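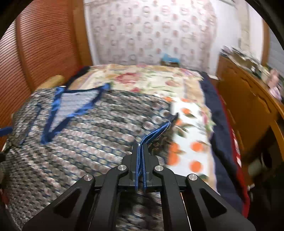

Clothes program says folding will save closet space. Tenants want to see the numbers

Residents of the Brengate apartments in Salem are being asked to take everything out of their closets, lay it on the bed one piece at a time and decide what stays. The program, called Clamik, is run by Unda, a home services firm hired by the building's management, and it arrives with a promise that is hard to check: a third less stuff on the rail by the end of December.

The offer is free to tenants for now. It covers all 372 units and began on Tuesday with a morning session for the first sign-ups. Each household gets a 5-page booklet, a sheet of stickers and one visit. After that, residents are on their own with the pile.

The method in the booklet is simple enough. A garment goes down flat on the bed, front side up, with the neckline pulled open so the shape of the collar can be seen. Trim, ties and loose bands are straightened before anything is folded. Then the sides come in, the bottom comes up, and the piece is stood on its edge in a drawer. Anyone who has owned a printed tunic with a contrast edge at the neck will know why the trim gets its own paragraph. A doubled band that is folded crooked stays crooked, and a hot iron on a stitched edge can leave it shiny.

That part is sound advice, and it has been sound advice for as long as people have owned drawers. Whether it needed a name and a sticker sheet is another matter.

The booklet says the average closet at Brengate can be cut by a third. It does not say how the average was worked out. Asked for the figures, Unda pointed to an earlier round of visits in which 3502 garments were sorted and 631 left the home, through donation, resale or the trash. That comes to 18 percent. The company says the remaining savings come from folding, which takes up less room than hanging. It did not provide measurements of any closet before or after a visit.

There is also the question of where the clothes go. The booklet sends donations to "local partners" without listing any. It tells residents to put worn-out pieces in a separate bag but gives no pickup day, and Brengate's trash room has no bin for textiles. Management said a bin is being looked into. Tenants who remember how long it took to get a second recycling cart may want to hold on to their bags.

Some of the advice will also rub people the wrong way. A page on patterned clothes suggests that busy prints "age faster in the eye" than plain ones and should be the first to be reconsidered. No source is given. A densely patterned top hides creases and small stains far better than a plain one, and plenty of people wear theirs for years. Trim in a bright color is treated the same way, as something the owner will get tired of. It would have been more useful to explain how to mend it. Trim can often be tacked back down by hand with a few inches of matching thread, and the garment is then good for another season.

The booklet does better on care. It says to close fasteners before washing, to turn prints inside out, and to dry anything with an attached band flat so the weight of the wet cloth does not pull the edge out of line. It warns against hanging stretchy necklines, which tend to sag at the shoulders. It recommends working on a bed over a clean sheet, at a comfortable height, and spreading each piece all the way out before making up one's mind. All of this costs nothing and can be done without a visit.

What happens after the free period is less clear. The sign-up form mentions a "seasonal refresh" but lists no price, and the box agreeing to be contacted about it is already checked. Tenants can uncheck it. The form also asks for the number of people in the home and the number of closets, and it does not say how long those answers are kept. Unda said the details are used only to plan visits and that prices for later sessions have not been set.

Management said taking part is voluntary and will have no effect on rent or on lease renewals. It would not say what it is paying for the program, or whether the money comes from the same budget as hallway repairs. The lights on two landings at Brengate have been out since the fall, according to a notice still taped up beside the elevator.

Sign-up sheets are at the front desk until 6 p.m. on weekdays. Residents who want only the booklet can ask for a copy without booking a visit, though the form does not mention this and the desk had to check. Anyone who does book should allow a full morning, clear the bed first and have two bags ready, one for clothes to give away and one for clothes past saving.

Unda says it will post the results for the building once the visits are finished. It has not said whether those results will include closet measurements or only a count of the garments that went out the door.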